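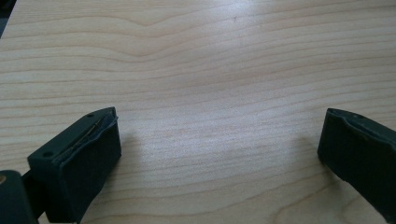 I've wanted a proper kitchen table for years, and in February I finally caved and bought the Storham from Gurnmont. I was after something pale because our kitchen faces the neighbour's brick wall and gets gloomy by mid-afternoon, and my last table was so dark it soaked up whatever light came in. The colour is what sold me, a creamy blond with fine tan lines running across it, and I'm very fond of the patch where they dip into a soft V and the looser loops lower down. No two tops come out the same, so if you're fussy about grain, go and look at one in person first!

Delivery was a bit of a saga. I'd booked a morning slot and the truck turned up at dinner time, but the fellow carried it right inside and took the cardboard away with him, so all was forgiven. The legs come separately and bolt on underneath. Gurnmont say 13 minutes, which is optimistic (I took closer to an hour, with a cuppa in the middle). Use your own spanner. The little one in the packet chewed at the bolt heads and I gave up on it by the second leg.

Now, the finish. It's smooth with a slight gloss, so it wipes down beautifully after toast crumbs and jam, but it does throw the light back at you. With the overhead globe on I get a big whitish glare right in the middle and can't read the paper there without shifting my chair. A softer globe helped a fair bit. I've since bought a tin of Bostent wax and haven't been brave enough to open it. Has anyone tried it on one of these? My friend Rattana Srithong has the Chantharasri table, same sort of money, and hers is much more matte, though she says beetroot is murder on it.

Mine was $300 on special plus $90 for delivery, and I'd pay it again. It seats four comfortably, or six if everyone likes each other. One grumble: the edges are squarer than I expected and I've had a bruise on my hip to prove it. There's also a very slight rock on our tiles, fixed with a felt pad under one foot.

Four and a half stars from me. I'd love a matching bench, but Gurnmont only do one in the darker stain at the moment, so it's odd chairs for now.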